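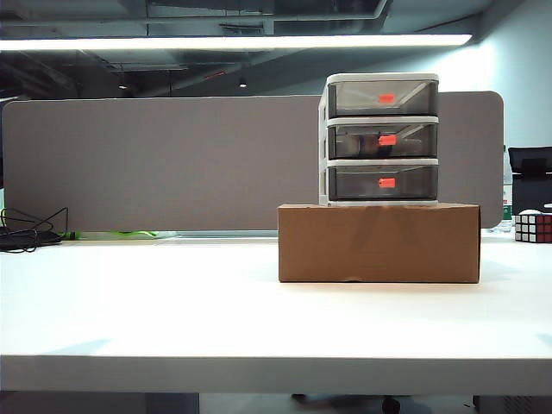 Can I set up the Clirnis label maker before I've sorted anything?
You can, and most people do, which is how they end up with a roll of labels that say MISC. Sort first, even badly, then print.

Section 2: Getting Started with Your Clirnis Home Labeler

Thank you for choosing the Clirnis. By the end of this section you will have loaded a tape, connected the Briltley app, printed one correct label and, if history is any guide, three wrong ones. Set aside an hour and put the kettle on.

2.1 Loading the tape

1. Turn the printer off. It makes no difference to the tape, but the cutter is quick and has no manners.
2. Press the ridged tab on the back and lift the cover.
3. Drop in a Gittins tape cartridge with the arrow pointing toward the slot. It goes in the other way too, with a bit of force, and comes out in pieces.
4. Pull the loose end of the tape through the slot until 2 inches show.
5. Close the cover. You should hear one click. Two clicks means the tab has sprung open again.
6. Turn the printer on and press FEED once.

Note: A full cartridge prints 884 short labels. Long messages to other members of the household use it up much faster.

CAUTION: Keep fingers away from the slot while the light is blinking. The blade lives there.

2.2 Pairing with the app

1. Install the Briltley app on your phone and turn on Bluetooth.
2. Hold the power button for 7 seconds, until the light turns blue.
3. Tap Add Printer. Choose the one called Clirnis. If there are two, a neighbor has excellent taste, and you should read the number on the underside of yours.
4. When asked to name your printer, pick something you wouldn't mind seeing on the screen every day for years. Renaming it is possible and takes nine taps.

If pairing fails, wait 60 seconds and try again from step 2. Shouting at the phone has been tested and does not shorten the wait.

2.3 Choosing where the label goes
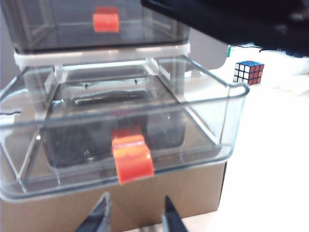
Fig. 2-2. Clear container with a thick rim, on a cardboard box.

Tape sticks best to smooth, clean, flat plastic. Curved corners are where labels go to peel.

1. Wipe the spot with a dry cloth. If it was greasy, use rubbing alcohol and let it dry fully.
2. Choose the side that will face you on the shelf. Stand the container on the shelf and check. Everyone skips this step once.
3. Keep the label a finger's width below the rim so the lid doesn't scrape it off.
4. Peel the backing from the split in the middle and press from the center outward.

Note: For cardboard, use the Gittins Extra Grip tape. Standard tape will hold until you have left the room.

2.4 What to write

Short words, large type. A label should be readable by someone holding a flashlight in their teeth. "Cables" is fine. "Cables (old, might need)" is a diary entry.

If you want a label on both the lid and the side, print them together with the Copies setting. Lids wander, and a lid that says FLOUR on a box of screws is worse than no label at all.

2.5 Labeling fabric and other soft things

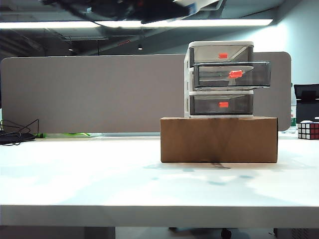

Standard tape is not made for cloth, felt or anything that sheds. For those, switch to the Arnasitz iron-on cartridge and select Fabric in the app before printing, or your text will come out backward. Small bags and aprons are easy. A light gray fabric desk partition like this one stands upright and won't fit on an ironing board, so for panels of that sort print on standard tape, stick it to a card, and pin the card up. Dark text shows well on pale gray. White text shows to the person who printed it.

CAUTION: Do not iron over standard tape. It melts, and the iron remembers.

2.6 If something goes wrong

Blank label: the cartridge is empty, or you printed a space. Check the app first.
Faint text: clean the print head with the swab supplied.
Label cut in half: the cover isn't fully closed. See 2.1, step 5.
Light stays red: turn the printer off, remove the cartridge, replace it and turn the printer on again.

Cleaning and storage are covered in Section 3.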